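Workshop notebook, PE and events store
July, entry begun 4:10 pm

Subject: chip timing trial for the school cross country, and whether I believe any of it. 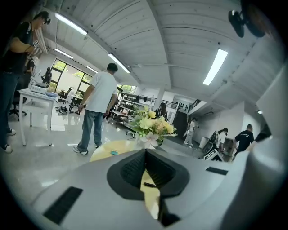
The short version for anyone who only reads the top of the page: the Wullmont mat picks up most of the kids most of the time, and I don't think that is good enough to put on certificates. The long version follows.

Background, for whoever inherits this notebook. Last year's run was timed with two stopwatches and a clipboard. Finish order was taken from popsicle sticks handed out in the funnel. It was slow and the results went up two days late, but when a parent asked why their child was down as 31st we could show them the stick. This year the Drurska schools group is pushing everyone toward foot tags and a reader mat, and Nurness Elementary has already said yes. We have a Wullmont set on loan until the end of the month. The brochure says it "captures every finisher." I have underlined "every" and put a question mark beside it, and the question mark is still there.

What we ran

Four trials on the lower field. Grade 4 and grade 5 did the running as part of their normal PE block, so nobody was at race effort except the handful who are always at race effort. Tags on the left shoe, laced through, mat across the mouth of the funnel. Stopwatch and sticks running alongside as the check. Across the four trials we had 159 crossings by stick count. I am treating the sticks as the truth. I know the sticks aren't perfect, but a stick is either in a kid's hand or it isn't.

Trial 1. Mat flat on the grass, reader box on a milk crate. Missed six. Four of those six came in as a bunch, side by side, chatting. The manual has a line about "dense finishes" which says to use a second mat. We were not lent a second mat.

Trial 2. Same again, but funnel narrowed with cones so they had to come through in ones and twos. Missed two. Better, and also I could have narrowed the funnel for the stopwatch people and made their lives easier for free.

Trial 3. Narrow funnel, mat moved onto the paved strip by the bike rack. Missed none, but gave us three double readings, all kids who stopped on the mat to look at it. The software is supposed to throw out the second reading. In two cases it threw out the first and kept the second, so those kids lost their place to people they had beaten. I checked this against the sticks twice because I didn't want to write it down if it was my error. It wasn't, as far as I can tell.

Trial 4. Paved strip, narrow funnel, adult standing past the mat calling "keep going, keep going." Missed one, no doubles. The missed one had the tag tucked under the tongue of the shoe. Is that a fault of the system or a fault of us? The Wullmont people will say us. I say if a nine-year-old can defeat it with a shoe tongue then it has to count.

So nine missed out of 159, and three doubles. Somebody will point out that the last two trials were much better than the first two, and that's fair. I would point out back that by trial 4 we had three adults managing the funnel, which is one more than we had for the sticks.

The 688 figure

This keeps coming up in emails so I want it on paper. The Drurska group says 688 pupils were chip timed at their spring event "without a problem." I asked what they compared the chip results with. Answer: nothing. They had no sticks and no backup watch. So what they know is that they got a list of names out the other end and no one complained. That may be because the list was right. It may be because a child who is left off the list and gets a certificate anyway doesn't say much. I'm not saying their results were bad. I'm saying I don't see how they would know.

Setup time

Laying the mat, pairing the reader and getting the laptop to see it took us 40 minutes the first time and not a lot less the second. It came down to something tolerable by the last trial, though we were leaving the laptop awake between blocks, which we couldn't do on the day. Lacing tags on is the slow part. Younger grades can't do it themselves. Velcro straps exist and cost extra.

Collecting the tags back was fine. All returned, one muddy beyond reading the number, washed in the art room sink.

Certificates

This is where I'm most unsure, and it's what the office likes best. The software prints the name and time straight onto the certificate, to a tenth of a second. I don't like the tenth. Our start is a whistle and a crowd of kids behind a rope, and the ones at the back cross the rope a good while after the ones at the front. There is no mat at the start. A tenth of a second on top of that is decoration. I tried turning it off in the settings and the layout moved the school crest over the pupil's name. Left it on for now. Look at this again.

Also tried the Athumani results app, as the office asked. It takes the file from the reader and makes a page parents can search. It did load, it looks tidy, and it listed two of our grade 4 girls under "Veteran." The age bands come from somewhere, I haven't found where. Not going near parents until that is sorted. There is also the matter of putting children's full names on a public page, which I have raised and which has not been answered.

Things I would accept as changing my mind

A run with a second mat, full grade, race effort, no more than one miss against sticks. Some way to see the raw readings before the software picks which ones to keep. First name and initial only on the results page.

Until then my recommendation is sticks and stopwatches for order and time, with the mat running alongside if people want to see it working. If the two agree, lovely, we can talk about dropping the sticks next year.

To do
- ask Wullmont about loan of second mat, and get the answer in writing
- find where the age bands live
- more cones, the narrow funnel used all of ours
- recharge reader box, it was on one bar at the end of trial 4 and the manual claims a full day
- count sticks back into the tub, we are short of the green ones

5:25 pm. Added later: Nurness have replied. They are going ahead with chips only, no backup. I've asked if I can stand in their funnel with a clipboard and they said I'd be welcome. Will write up here when it's done.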